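Sponges and the sponge shelf: your questions
Last updated 2nd June

Which sponge should I use?
A porous foam sponge does for wiping tables. The ones with a green scouring top are for pans and baked-on food. Keep the scouring side off anything that scratches.
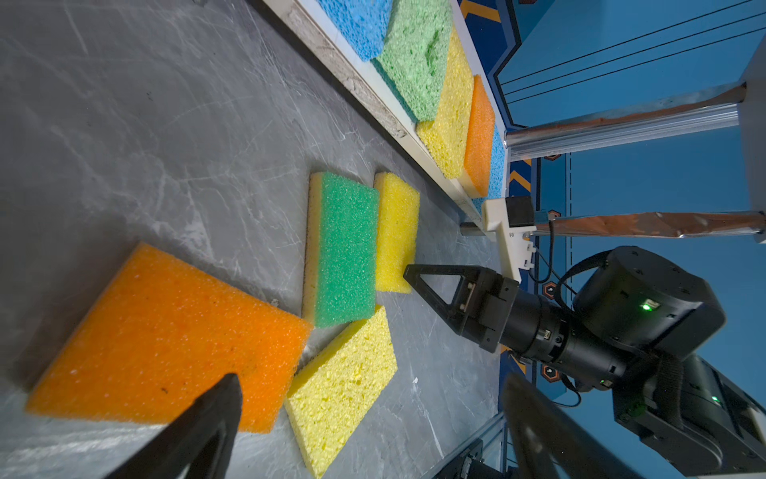
If you are unsure, start with the soft side and a little washing-up liquid.

Where do they go afterwards?
On the two-tier stand. The lower shelf is filled first, with each sponge on its long edge so that air gets to both faces.
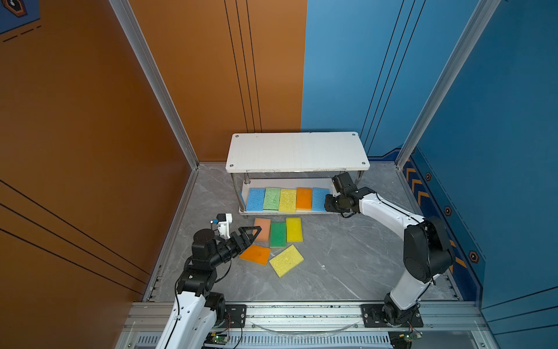 Five sponges on the lower tier of the stand.

Does the order of colours matter?
No, but keeping to one order makes a missing sponge easier to spot. Sille Gunnlaugsson set the present order at Fellstead in March.
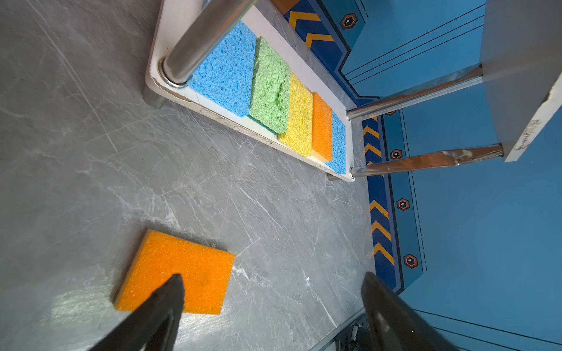
The lower row: blue, green, yellow, orange, blue.

What goes on the top shelf?
Any sponges that don't fit below. Line them up from the left and leave the right-hand end for the last ones.
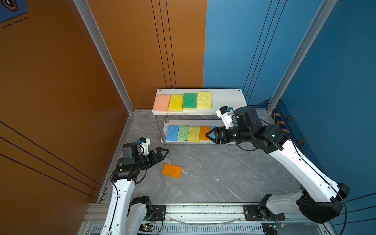

How do I order more?
Write to Dénes Jakab at the Fellstead stores. Sponges come in boxes of 100, in mixed colours only.

Can they go in the washing machine?
Foam ones can, in a net bag. Rinse cellulose ones by hand and squeeze them out well.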